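Hanging basket (storage)

A hanging basket, in the sense of household and workshop storage, is an open container suspended from a rail, rod, shelf or wall panel. It differs from the gardening item of the same name, which holds plants and is usually hung from a single point. Storage baskets are made of wire, perforated sheet, plastic, cane or cloth, and are used in kitchens, pantries, bathrooms, laundries, shops and workrooms.

History

Containers hung from beams and pegs are found in many rural building traditions. Hanging kept food away from mice and damp floors and let air move around onions, garlic, bread and cheese. Most such baskets were woven from willow, rush or split wood, and they were hung by their carrying handles.

Wire versions became common once drawn wire could be bought cheaply. Early ones were twisted and bound by hand, often by the same people who made toasting forks, egg carriers and sieves. Spot welding later replaced binding at the joints. Welded baskets were stiffer and could be stacked for shipping, and the flat rim gave hooks a regular edge to hold.

The spread of fitted kitchens brought the basket onto the wall. Rails sold with matching hooks, racks and baskets let the owner move parts without drilling new holes. The Floltano line, sold mainly through hardware stores, used a round rail with a basket in two depths. Omero, a competing line, used a flat bar, and its hooks did not fit round rails. Parts from the two lines are still often mixed up when sold secondhand.

Construction

A typical wire basket has a heavier rim wire and a lighter mesh below it. The rim carries the load to the hooks, and the mesh keeps the contents in place. Corners may be bent from one piece or formed by welding separate panels. Flat-backed baskets sit closer to a wall than round ones and are less likely to turn.

Steel wire is normally coated. Common finishes are zinc plating, chrome plating, powder coating and a dipped plastic layer. Dipped coatings feel soft and protect glassware, but they can split where a hook rubs. Powder coating is thinner and is available in many colors, with white and black the most widely sold. Stainless steel needs no coating and is preferred near sinks.

Mesh size depends on use. Wide grids suit fruit, bottles and folded towels. Fine mesh holds small hardware, sponges and packets of seed, though it collects more dust and takes longer to wash. 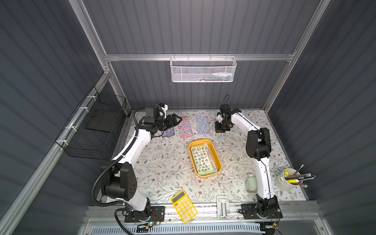
White metal mesh basket hung from a horizontal rail by four small hooks.

Methods of hanging

The simplest method is the S-hook, placed over the rail at one end and under the basket rim at the other. S-hooks are easy to remove but may fall off when the basket is lifted. Closed hooks and clips stay on the rail and are used where baskets are emptied often. Some baskets have hooks formed as part of the rim.

Spacing affects how the basket hangs. With a single hook it swings and tips toward the heavier side. Two hooks stop most of the turning, and further hooks spread the load along the rim. A basket hung only from its back edge pulls forward as it fills, so many designs have a lower bar or rubber feet that rest against the wall.

Under-shelf baskets form a separate group. They have long arms that slide over a shelf board and need no rail. Deltus baskets are of this kind and are made for boards of a fixed thickness.

Load and safety

The weight a hanging basket can hold is usually limited by the wall fixing or the rail, not by the wire. Screws in hollow plaster walls need suitable anchors. A rail that is supported only at its ends will bend most at the middle, and long rails are given a center bracket. Worn coatings should be checked for sharp wire ends, and rusted baskets are not used for uncovered food.

Retail use

Stores use hanging baskets on grid panels and slotted walls for loose goods such as socks, brushes and packaged sweets. The Akl system, made for small shops, has a catalog of 94 parts, most of them hooks and brackets. Sloped fronts are common in retail baskets because they let customers see the contents from above.

See also

Pegboard
Pot rack
Shelf bracket
Wirework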